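Reed diffuser stopped throwing scent after two weeks, oil level has barely moved

Asked 2021-06-10 in Home Fragrance > Diffusers and Oils

I have a Jilberg reed diffuser (the cedar and fig one, glass bottle, narrow neck) in a hallway. For the first two weeks the scent was easy to pick up from the far end. Since then I get almost nothing unless I put my nose over the bottle. The oil level has dropped by maybe the width of a pencil.

What I have tried:
Flipped the reeds twice. Scent came back for an afternoon both times, then faded.
Moved it from the shelf to a side table nearer the front door. No change.
Added four reeds left over from an old Avport set. Slightly stronger for a day.

The hallway is unheated and has one door that stays closed most of the time. The reeds are rattan, as far as I can tell. Is the oil bad, or are the reeds done? I would like to avoid throwing out most of a bottle.

2 answers

Answer 1 (accepted)
Lukian Palamarchuk

The reeds are the likely fault. Oil that is still strong at the neck of the bottle has not gone off. If the level is barely dropping, liquid is not leaving through the reeds at a useful rate, and a diffuser that does not lose liquid does not scent a room.

Rattan reeds clog. The channels running the length of the reed take up dust at the exposed end, and the heavier parts of the fragrance (cedar, resins, most vanillas) stay behind as the lighter carrier evaporates. Flipping helps for a few hours because it puts a freshly soaked end in the air. It does not clear the channels, and it moves the dust into the bottle.

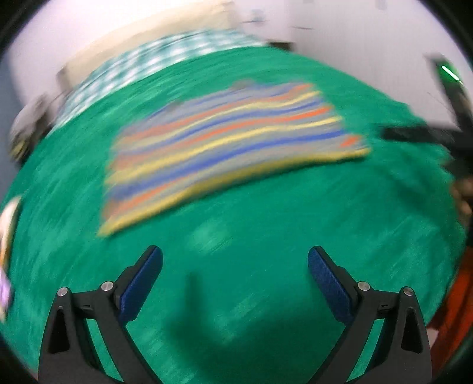
Reeds cannot be washed and reused with any success. Water swells rattan, and alcohol leaves the resin further down the channel. Replace the full set at once, including the Avport ones. Reeds that have been in a different oil carry that oil with them, and older ones are usually partly blocked before you start.

For the replacement, fiber reeds are the better choice with a heavy oil. They have a more even pore size and do not have the nodes that rattan sometimes has. Start with the same number the bottle came with. Leave them in for an hour, flip once, then leave them alone for a week before judging.

To check whether it is working, weigh the bottle on a kitchen scale with the reeds in. I did this with a Czerwiński bottle last February. It read 957 g on the first day and 774 g when I retired it, and the rate of loss slowed well before I noticed any change in smell. Your numbers will differ with the bottle, but a reading that stays flat for a week means the reeds are blocked.

Temperature matters too. An unheated hallway slows evaporation. Going from a cold hall to a room at normal temperature can make a tired diffuser seem fine, so test new reeds in the same spot as the old ones.

Comments on this answer:
Replaced with fiber reeds, same bottle, same spot. Noticeable again by the next morning. Will try the scale. (original poster)

Answer 2
hallcloset

could also just be your nose. you stop smelling whatever is in your own house. go outside for 15 minutes and come back in and see. I had a Jovport one I thought was dead and my sister said it was giving her a headache

also dont top it up with rubbing alcohol, I saw that on another page and it just made mine smell like a clinic

Comments on this answer:
Worth ruling out first, but it would not account for the oil level staying where it is. (Lukian Palamarchuk)
fair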